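New Umilo record came out at midnight. I've played it through a few times now and I have complaints, so settle in.

First, the press line is that this is the "stripped back" album. Every band with a pedal steel gets one of these eventually. I went in expecting brushes, an upright bass and a lot of air. There's a string section on track one. It comes in before the singing does.

I don't mind strings. I mind being told there aren't any. If the sticker on the shrink wrap says bare bones, I shouldn't be able to hear a cello player turning pages.

For anyone new, Umilo is a country band the way a diner is Italian because it has spaghetti on the menu. Good band! I own everything. But the hat came later, somewhere after the second album, and I've never fully bought the hat.

"Emden" is the single and you've probably heard it. Slow waltz, port town, man waits for a boat. I like the tune a lot. I don't believe for one second that the person singing has ever waited for a boat.

The giveaway is the second verse, where he lists what's on the dock. Rope, gulls, a lantern. That's a list you make at a desk. Somebody who'd stood there would have mentioned the parking.

Still, the last chorus drops the drums and the harmony goes up where you expect it to go down, and I rewound it. So fine. Point to Umilo.

Track 4 is the one everybody is calling a masterpiece. It's seven minutes long. I'd call it a pretty good three-minute song with a nap in the middle.

The guitar solo on it is the kind where the player closes his eyes and you can hear him doing it.

Now the covers. There are 2, both of Nemier songs, and this is where I get cranky, so mute me if you need to.

Nemier made a small number of rough records that sounded like they were cut in a kitchen with the dishwasher going. The words were funny and mean and you had to lean in to catch them. Umilo sings them like hymns.

You can't sing "Your Brother Owes Me for the Truck" like a hymn. It's a joke about a truck. The pause before the last line is the whole song, and they filled the pause with organ.

The other one, "Gravel Pay," works better, mostly because it's faster and there's no room to be reverent. The fiddle player sounds like she's late for something. Best two and a half minutes on here and they buried it next to last.

I went back to the Nemier original to make sure I wasn't being a snob. I was being a bit of a snob. The original has a verse that goes nowhere and Umilo was right to cut it.

The organ thing I stand by.

About the sound. Somebody has pushed everything up front, so the acoustic guitar is as loud as the snare and the snare is as loud as the voice. On earbuds it's impressive. On the kitchen speaker it's like four people telling you the same story at once.

I've seen people say "wait for the vinyl." I've been told to wait for the vinyl about every record I ever complained about. In my experience the vinyl has the same songs on it.

Speaking of which, the deluxe edition. It's limited to 547 copies. Why 547? I assume so that it looks like a number someone had to work out. It comes with a lyric booklet and one extra track, and the extra track is a demo of "Emden."

The demo is better. One guitar, a slightly flat vocal, somebody coughs. THERE'S your stripped back album, and they're charging extra for it.

I do want to be fair about "Căpraru." It's the closer, it's an instrumental, and I've got nothing smart to say about it. Baritone guitar, steel, a tune that takes its time. No words for me to pick at, which probably helps.

It's also the only song here where the strings earn their keep. They wait until the end and then they're just there, low, and you notice the room got bigger. More of that, please.
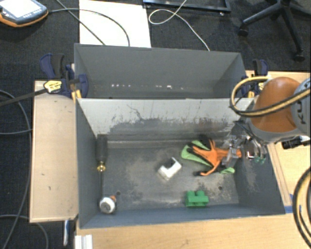
Căpraruholdout replied that I've got the organ backwards, the pause in the truck song only works if you already know the joke, and most people buying this one have never heard Nemier in their lives.

Okay, that's a decent argument and I've been chewing on it. If it's your first time with the song, maybe the organ tells you something's coming. I'd still rather be surprised by a punch line than warned about it.

And if the covers send people back to the old records, great. I just have doubts. I've watched a lot of tribute versions promise that, and what usually happens is the tribute version ends up on the playlist and the old one stays where it was.

Several of you asked about the tour. They're doing theaters this time. The last time I saw them it was a bar that held maybe nearly 200 if everyone liked each other, and the steel player had his amp on a milk crate. They were loose and loud and they played "Gravel Pay" too fast then, too.

I don't know how the string section fits into that. I suspect it's a laptop. If it's a laptop I'm going to be insufferable about it, you've been warned.

Where I've landed for now: keep "Emden" (the demo), "Gravel Pay," and "Căpraru." The rest is well played and I can't remember it while it's on.

Yes, I bought a ticket. Balcony. I'll report back on the laptop.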